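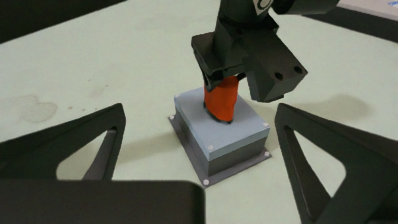 What is demonstration collection in robot learning?

Demonstration collection is the recording of a task being carried out by a robot under guidance, so that a learning system can later be trained to reproduce it. Each recording pairs what the sensors reported with the commands the robot was given at the same time step.

Overview

A single recording is called an episode or a demonstration. Episodes of the same task are grouped into a dataset, and the dataset is used to fit a policy, a function that takes sensor readings as input and returns the next command. The approach is known as imitation learning or learning from demonstration. Guidance may come from a person operating a leader arm, a hand controller or a 3D mouse, or from a scripted planner that has access to the exact position of every object.

Collection in simulation

Physics simulators allow episodes to be produced without hardware. Object positions, lighting and surface texture can be changed between episodes by editing a configuration file, and a failed attempt is cleared by resetting the state. Contact between parts is the usual weak point. Friction values and collision shapes are approximations, and a policy trained on them may press too hard or release too early on a physical arm.

Wrist views are commonly rendered together with one or more fixed views. A wrist view keeps the gripper fingers at a constant place in the image and shows the target closely during the final approach, but may lose it when the arm turns away.

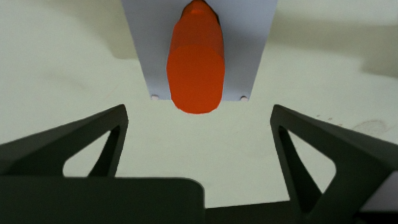
Simulated view between two open gripper fingers, with an orange-red handle in front of a blue-gray plate.

The Planberg set

The Planberg set is a collection of simulated two-arm manipulation episodes assembled by Adjoa Appiah and Catriona Purves at Horgate. The first version was released on Saturday, April 14, 2018, and held 931 episodes. A second version raised the total to 1,282. Episodes are stored in the Watular format, which keeps joint positions, gripper opening and images in separate streams under a shared clock.

Operators were asked to complete 200 practice episodes before their work was accepted. These were not included in either version.

Filtering

Raw episodes are checked before training. Common grounds for removal are dropped frames, long pauses and a final state outside tolerance. In the Planberg set, any episode with over 3 regrasps was moved to a separate folder. Purves later used that folder to study recovery behavior, where an imperfect attempt followed by a correction can be more useful than a clean one.

See also

Badawi (episode viewer)
Behavior cloning
Teleoperation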